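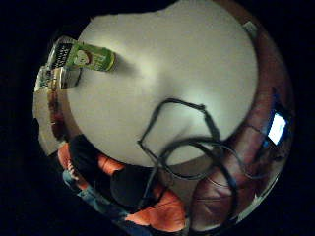

Green can on its side on the round table

Plirkus forum > Food and drink > Storage

trivwood_tam
21 March 2026
How long do you keep fizzy drinks past the date on the bottom? I've moved into my nan's old place in Prildale and the pantry is full of the stuff. Most of it went out of date in February, two of them a good while before that. Cans are all sound, no bulges.

Boros
February is nothing. It's a best before, so it's about taste and gas. I'd drink those without thinking.

Yee-man Yeh
Depends if it's sugar or diet. The sweetener in diet drinks breaks down and they go flat tasting and a bit bitter. Full sugar keeps much better. Where was the pantry, inside wall or outside?

trivwood_tam
Outside wall, north side. The house is old, 1762 over the door, so it stays cold in there all year. Mix of diet and normal.

Boros
Perfect then. Cold and dark is all you want.

pegbag
Don't agree with Boros. Cold is fine but damp isn't. I had a tray in a stone pantry for 5 years and the seams rusted underneath where you couldn't see. One went in the night and the shelf was sticky for weeks. Check the bottoms and throw out any with brown spots.

Boros
Five years is a different question. She's talking about a month or so.

pegbag
Two of them are older, she said so in the first post.

Yee-man Yeh
Bin the two old ones and keep the rest. And store them upright – if a seam does start weeping you'll spot it sooner.

Boros
Upright or on the side makes no difference to a sealed can. I've got 30 in a rack in the garage, all lying down, never lost one.

pegbag
A dry garage, I take it.

trivwood_tam
Had a look underneath. Three have brown spots, including the two old ones, so those are going. Does anyone know if I pour it down the sink first or does the council take them full?

Yee-man Yeh
Empty and rinse. They won't take full ones round here.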